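News from the Clubs: Robotics

The Stusau Robotics Club has spent the first part of the summer on laundry. After two years of line followers and one season of sorting blocks by color, the members voted in June to try folding cloth with two arms, and that has been the main project ever since.

Levente Vincze, who runs the evening sessions, had been putting the idea off. Blocks keep their shape and cloth doesn't. A program that picks up the same wooden block from the same spot will work all night, but a napkin put down twice by the same person never lies the same way. The members wanted to do it anyway. The club received a grant of 4000 from the Hollier Fund in the spring, and most of it has gone into the arms, the rail and the spare motors.

The method is simple to explain and slow to do. A member guides the arms through a fold by hand control while the cameras record. Each run is saved, checked and given a label. Once there are enough good runs, the club trains a model on them and lets the arms try alone. At the last count the club had saved 229 runs, and 128 of those were clean enough to keep. Most of the rejected ones were lost to a gripper closing on nothing or picking up two layers when it should have picked up one.

The flowered cloth is the one in use at present. The print is busy, and the members want to know if the model can still find a hem in among all those flowers. There are two camera positions, one fixed at the workspace and one down at the gripper.
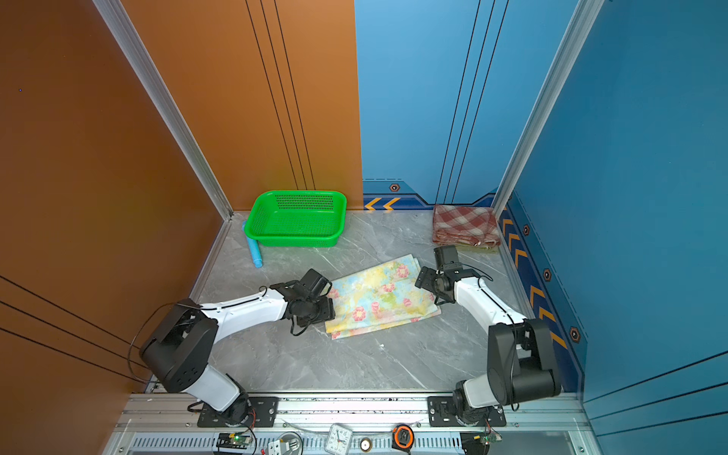
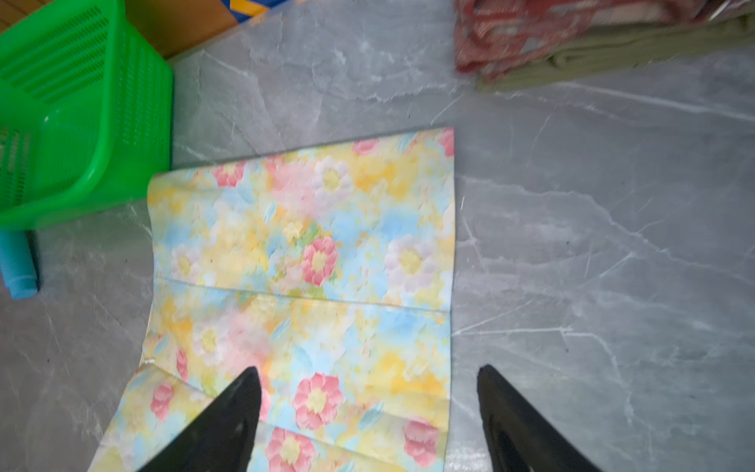
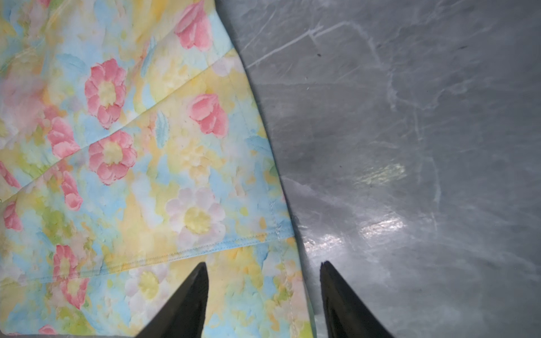
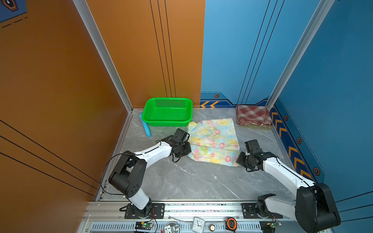

What we have learned so far

Start with the cloth flat. The younger members began with crumpled cloth and got nowhere for three weeks.

Pinch at the edge and keep the wrist low. If the fingers come in too high they slide over the fabric. If they come in too hard they push against the floor and the motor shuts off to protect itself. Leena Turunen wrote a short routine that lowers the gripper in small steps, and the number of missed grabs dropped the same evening.

Watch the reflections. The marble-patterned floor of the workspace is shiny, and bright patches on it have confused the edge finder more than once. We may try a matte sheet under the cloth, but that would mean recording a new set of runs, so it will wait until the current set is finished.

Next steps

The target for the end of the season is 100 more clean runs. After that the club will hold a friendly meet with the team from Vestergaard, who are working on the same task with a different gripper. Each team will bring a cloth the other has not seen.

There is an open evening on 25th July in the upstairs workshop on Waneria Street. Visitors can try the hand controls and attempt a fold of their own. Children under ten need an adult with them. If you have old napkins or pillowcases you no longer want, please bring them along, clean and without buttons.

New members are welcome at any time and no experience is needed. Speak to Levente at any session.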